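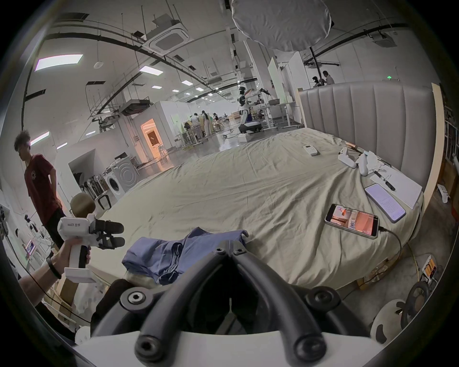

Iveck 3 review: trajectory cleanup for two-handed demonstrations

Iveck sits between recording and training. It takes raw sessions from hand-held grippers, recovers a pose track for each hand, aligns the two tracks in time, cuts the session into episodes and writes them in a form that a policy training script can read. Version 3 replaces the old batch scripts with a single pipeline and a desktop viewer. I used it for a bimanual cloth folding set of 3,000 episodes, most of them garments on a bed, and compared it with Cakach, which our group had used until then.

Setup

Installation is one package and one configuration file. The file wants camera intrinsics, the gripper opening range for each hand, and the fixed transform from camera to fingertip. The first two can be produced by the bundled calibration command. The transform has to be entered by hand, in meters, with rotation as a quaternion in w-first order. The manual gives the order only in an appendix. I entered mine w-last and got a left gripper that appeared to work from inside the mattress.

Left and right devices are assigned by folder name. There is no check that the assignment matches the motion. A swapped pair passes validation and shows up later as a policy that reaches across itself.

Tracking

Pose recovery is visual-inertial with an optional mapping pass. With the mapping pass on, Iveck builds a shared map from a slow sweep of the room and localizes both grippers in it. This is the best part of the release. Rooms with plenty of fixed structure overhead (pipes, ducts, light panels) give the tracker a lot to hold on to, and most tracks survive the moment when the hand drops close to the fabric and the lower half of the view fills with sheet.

Plain bedding remains the weak case. When a gripper is pressed low and tilted down, feature count collapses and the filter runs on inertial data alone. Iveck flags these spans and interpolates up to 20 frames. Beyond that it splits the episode. The limit can be changed, but I would leave it alone. Longer interpolations look smooth in the viewer and are wrong at the fingertip.

People walking through the background were handled better than I expected. The outlier rejection is stricter than in Cakach and costs more processor time. Screens are a different matter: a phone left face up near the work area can contribute features that change when the display does. There is a mask tool for this – draw a polygon on the map view and its contents are ignored in both tracks. It should be on the first page of the manual.

Time alignment

Iveck estimates the offset between hands from a clap gesture at the start of the session, then refines it by minimizing disagreement in relative pose. The refinement helps when both cameras see the same objects and does nothing useful when they do not. The log reports a residual but gives no threshold. I rejected anything above 14 ms, which removed a small share of sessions and most of the folds where one hand let go before the other had taken the corner.

Segmentation and export

Episode boundaries come from gripper opening and hand speed. The defaults suit pick-and-place. For cloth they cut too early, usually when the operator pauses to regrip. Gwenllian Bowen at Pullundale, whose segmentation settings I started from, doubles the idle window and turns off the speed criterion completely. With both changes I corrected far fewer boundaries by hand.

Export writes relative end-effector poses, gripper width and resized images. Absolute poses are available behind a flag. The Gough exporter works but drops per-frame confidence without a warning, so any weighting by track quality has to be done before export.

Viewer

The viewer plots both tracks over the map with images alongside. Scrubbing is quick. Labels can be edited from the keyboard. There is no undo. Closing the window during a save left me with a truncated index file, recoverable with the rebuild command after a wait of several hours.

Compared with Cakach

Cakach is faster, simpler and adequate for one hand over a textured table. It has no shared map, so relative pose between hands drifts over a long session. For two-handed work on soft material I would not go back to it.

Verdict

Recommended for bimanual sets, with the mapping pass on and the mask tool in use. Single-arm users gain little from upgrading. The quaternion order, the missing left/right check and the lack of undo are small faults that cost me more time than the tracking did.

Tested: Iveck 3, Linux workstation, January build.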